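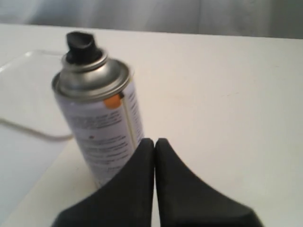 I finally went through the spray cans on Monday. They had been living in a crate under the workbench since we moved to Gernthorpe, and every time I needed one I took out the wrong one first.

The main problem is that from the back they all look alike. White label, lots of small gray print, black nozzle. So I took them out one at a time, put each on the white table and read the label before deciding anything. It was slow, and I needed my glasses for most of it.

A few things I sorted out along the way:

Cans with a clogged nozzle got a second chance. I pulled the nozzle off, left it in warm water while I had lunch, and tried it again outside. That fixed two of them. The silicone spray was beyond help.

Anything with rust on the bottom rim went in the box for the hazardous waste drop-off. Ours only takes cans on certain mornings, and I still have to look up which ones. Amna Bukhari next door has a few old ones too, so I'll take hers in the same trip.

I found two cans of the same contact cleaner, both nearly full. I must have bought the second one in September when I was fixing the radio and couldn't find the first.

The keepers got a strip of masking tape around the body with the name written in marker, big enough to read from the door. I kept the tape off the warnings and directions. They went on the metal shelf by the side window, but that spot gets the afternoon sun, and the labels say to keep them out of it. I moved them to the low cabinet on the other wall. It stays cool in there even in summer.

The crate is empty now. Lawal wants it for kindling, so he can have it once I've scrubbed the oil out of the bottom. Next is the drawer with the glue.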